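Week 5: Subscription bundles and who they're for
Media Economics, evening stream
Notes by Wanda Park

Read these before the tutorial, not during it. The case is the Prelidden and Willevetti bundle, which most of you will have seen advertised and a few of you probably pay for.

What was sold

Prelidden does music. Willevetti does television, mostly older series and a bit of sport. Last year they put the two together under one monthly bill and called it a saving. The saving is real if you were already paying full price for both. Ask how many people were. The launch material never says, and I've gone looking.

The standard textbook account of bundling goes like this. One customer values music highly and television hardly at all. Another is the reverse. Sell the products separately and you lose a bit of each. Sell them together at a middling price and both customers sign up. It's tidy, and it depends on tastes running in opposite directions. If the same households like both things, or neither, most of the gain disappears. Keep that in mind whenever a press release says customers have been "asking for" a bundle.

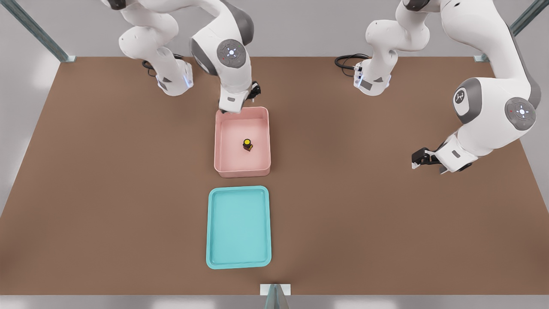
The other thing the textbook leaves out is cancellation. A person who is bored with Willevetti on its own can drop it in a minute. A person who is bored with half a bundle has to work out what happens to the other half: whether the playlists survive, whether the old price is still on offer, whose help page to read. Some of them give up and keep paying. Economists call this a switching cost. The companies call it loyalty.

Billing

Under the bundle, Prelidden collects the money and passes a share along. Existing Willevetti customers had to close their direct billing and open it again through Prelidden. Anyone who had bought through an app store had to let that subscription run out first. I don't believe this was purely a technical matter. Whoever sends the bill holds the card details and decides what the customer sees at renewal time. When Zason tried a similar deal with Lanz, the argument that ended it was over exactly this, and the price hardly came into it.

The numbers, such as they are

Prelidden says the bundle reached 775 thousand accounts. Be careful with "reached". The footnote includes free trials, student accounts and people moved over from an older plan. Fouad Mansour's reading, which is in your course pack, works from a panel of 186 households and finds that roughly 50 of them opened the television app at all in October. A panel that small can't settle much. It's still more than the companies have published on actual viewing, and I'd sooner have a weak number with its method attached than a big one without.
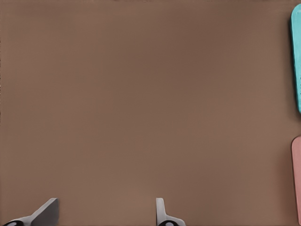
Be just as suspicious of average revenue per user. A bundle discount pulls it down, and analysts then treat the fall as an investment in growth. Maybe so. It could also be a price cut that got dressed up for the annual report. To tell the two apart you need to know how many customers stay once the introductory rate ends, and that figure is missing from everything in the pack.

Student plans

The cheap student tier is usually defended as getting people in early. The evidence for lasting habits is thin. Students share logins, move house and graduate, and when verification lapses the price jumps. Read the Dalal Farah chapter on this, but skip her section on advertising, as the rates are out of date.

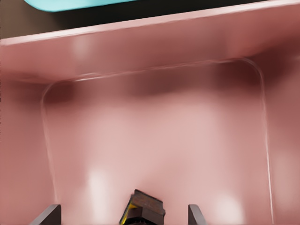 Rasha Qudah wrote back on the draft of these notes that I'm too hard on the student tier, and that a discount people enjoy for three years is still a discount, whatever the company hopes to get out of it later. Fair enough. She also thinks the cancellation argument is overdone, as plenty of customers leave bundles the day the price goes up. I'd like to see the figures on that too.

For the tutorial

Bring one bundle offer you've received yourself, with the fine print. Work out what it costs over a full year, including the months after the introductory rate. Then write a paragraph on who gains from it, and name the evidence you would need to be sure.

Late paragraphs go to Randa Qudah, by email only.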